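Come and try our slide-and-press boxes (people aged 50 and up wanted)

Kuter is a small workshop that makes practice boxes for hands. People use them when they're getting their grip back after an injury, or when their fingers have grown stiff over the years and they'd like to keep them busy. We have a new box on the table this winter, and before we make any more of them we would dearly love to hear from folks who have never seen one before and have no reason to be polite to us!

You don't need any special skill. If you can sit at a table for an hour and tell us what feels nice and what feels fiddly, you're just the person we're hoping for. We're as glad to hear from knitters, gardeners and retired bus drivers as from anyone with a medical background.

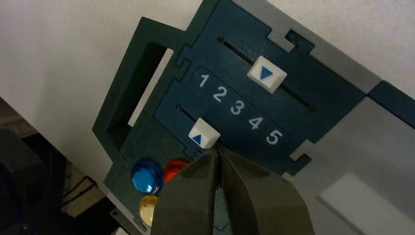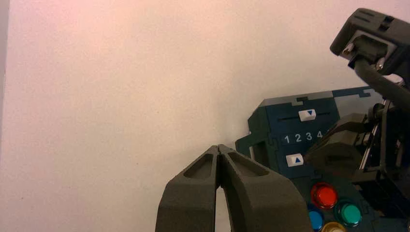
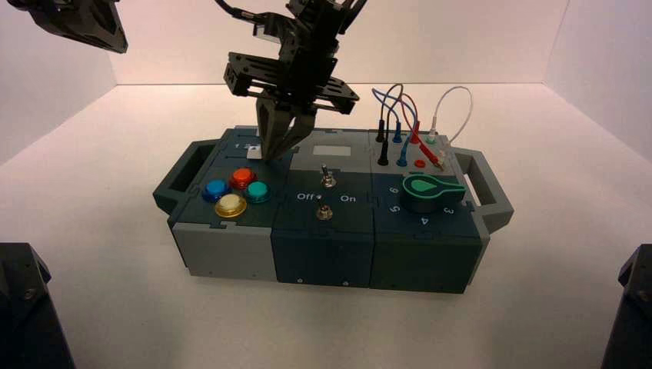 The new box at our Skotthorpe workroom. The first two pictures show the sliders and their number scale, the third the whole box with its handles.

During your visit, Yuk-lan Ng will sit with you and read out some short tasks. She may ask you to bring one of the white slider knobs to a certain number, or to press the colored buttons in an order she gives you, first with your stronger hand and then with the other. She'll also ask you to pick the box up by its two handles and set it down again, and to tell her whether the numerals are easy to read from where you're sitting. Take as long as you like. There's no score, and you can stop for a cup of tea whenever you want one (Yuk-lan usually gets there first).

Visits run through February, in the mornings from 9:30 and again after lunch. The workroom is on the ground floor at Rowlands Yard in Skotthorpe, with parking right by the door and a ramp on the left side of the building. If you'd feel more comfortable bringing your husband, wife, neighbor or grown-up child along, please do, and we'll find them a chair.

We can't pay a wage for this, I'm afraid, but everyone gets lunch and their travel costs back, and we'll mail you a short letter in the spring telling you what we changed.

Please let us know ahead of time if you've had hand surgery in the past year, so we can talk it over with you first.

To put your name down, call the workroom on extension 218 and ask for Yuk-lan or for Trefor Morris, or drop a note through the door at Rowlands Yard. Tell us which hand you write with and what time of day suits you.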